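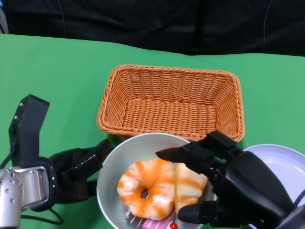 Toy doughnut, pastry and cake slice in a white bowl, with the wicker basket behind.

Local News > Lokham > Families

December 4, 2019
By Nélida Ibarra

Lokham's toy library has put its play bakery back on the lending shelf after a November in which the cakes were, by some distance, the most argued-over items in town.

The set can be borrowed again from this week. It went off the shelf for washing and a long overdue stocktake, during which it emerged that several of the pastries listed in the catalogue were no longer pastries the library owned. Where a toy croissant goes when it leaves a family home is a question for the backs of sofas across the district.

Among the pieces returning is the orange-glazed doughnut, which regulars will know. It is white underneath with bright orange swirled over the top, and it has its own line in the returns book. Parents bringing back the bakery are asked to tick it off separately, a rule brought in after it spent most of the summer in a caravan.

"People ring up about the doughnut," said Mirta Escobar, who runs the library from two rooms above the Ojeda furniture shop. "They don't ring up about the wooden railway, and the wooden railway cost a great deal more. I had a grandfather on the phone for a good while wanting to know if it would be in by his granddaughter's birthday. I said it was with another family. He asked which family."

She did not tell him.

The striped cake slice, in dark brown and pink with a little red cherry-like topping, is also back in circulation, as is a cream-coloured pastry with orange stripes whose exact identity remains unsettled. The catalogue has it as "bun, striped". An earlier card, in different handwriting, says "eclair?" and a borrower has added "bread" in green felt pen. Escobar has left all three.

Under the new arrangements each bakery loan goes out with a basket, a bowl and a plate, and all of them are expected home again. The basket has caused the most difficulty. Families have been keeping it for pegs, fruit, post and, in one case, a cat, and returning the cakes in a carrier bag with an apology. A borrower who returns the food without the basket will now be counted as not having returned it at all.

Loans last 19 days, an odd number that dates from the library's first year and a misprinted leaflet. It was cheaper to keep to the leaflet. Late returns are charged at a flat £2, whether the item is a single toy or the whole bakery, and Escobar admits that this has never frightened anybody.

The library lent out around 4000 items in the past year, from jigsaws to a drum kit that tends to come back early. Play food makes up a modest part of the stock and a less modest part of the correspondence. One letter pinned behind the desk complains that the toy vegetables are always available, and takes this as a comment on the parents of Lokham. Escobar thinks it is probably a fair one.

There is competition, of a kind. Dakeo, the gift shop by the bus station, has begun selling play cakes of its own in time for Christmas, and the owner has offered the library a discount on replacements. Escobar went to have a look and came away unconvinced by the icing. She did buy a teapot.

A rival tea-party set is also expected from the Rulus playgroup, which is closing its upstairs cupboard and wants everything in it gone before the new year. The playgroup's list runs to 100 pieces, a good many of which are teaspoons. The library has said yes to the cups and saucers and is thinking about the teaspoons.

In the meantime the waiting list for the bakery is open and already fills most of a page. Names are taken in order, in person or by telephone, and places on the list cannot be swapped, sold or inherited by a younger brother. The grandfather is third.

Borrowers are reminded that the cakes should be wiped with a damp cloth and not put through the dishwasher, and that real jam is not needed to make the game convincing. Anyone who finds a croissant while moving furniture can post it through the Ojeda letterbox at any hour. No questions will be asked, although Escobar said she would quite like to know.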